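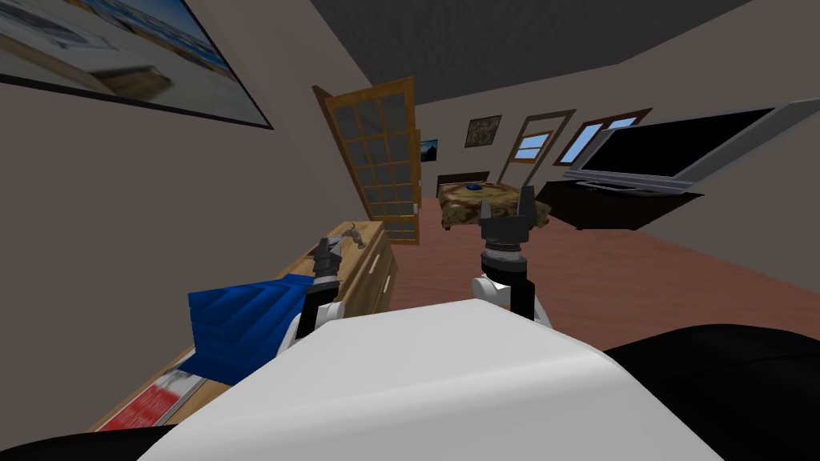 Iresha Talukder wrote:
The 205 figure can't be right for a bedroom that size. Which table did you use for the outside walls?

tridholm_tom wrote:
The one in the Mertens booklet, solid brick with no lining. 491 watts for the outside wall and window together, 205 for the ceiling. I then added 14 per cent for intermittent heating.

Iresha Talukder wrote:
Then the ceiling is your problem. 205 assumes hardly any loft insulation. Is there any up there?

tridholm_tom wrote:
Old quilt between the joists, depth not measured. I put it down as none to be safe.

valve60 wrote:
Don't do that. Oversize the radiator and the boiler never condenses properly at part load. Measure the quilt on Sunday and run the sum again.

Anjana Majumder wrote:
Disagree with valve60. An oversized radiator lets you drop the flow temperature, and that helps condensing. It's the oversized boiler that causes short cycling - separate question.

valve60 wrote:
Only if he does turn the flow down. Most people leave it where the installer set it.

Anjana Majumder wrote:
That is a fault in the setting, and it takes a minute to change. I run a Gravholm double panel at 60 flow and the room holds temperature overnight.

tridholm_tom wrote:
Mine is a Rimaven combi and the dial has no numbers on it, only a snowflake and a sun. Is there a way to read the flow temperature?

Iresha Talukder wrote:
Clip a pipe thermometer on the flow pipe near the boiler and lag over it. Wait until it settles before you read it. And still measure the quilt.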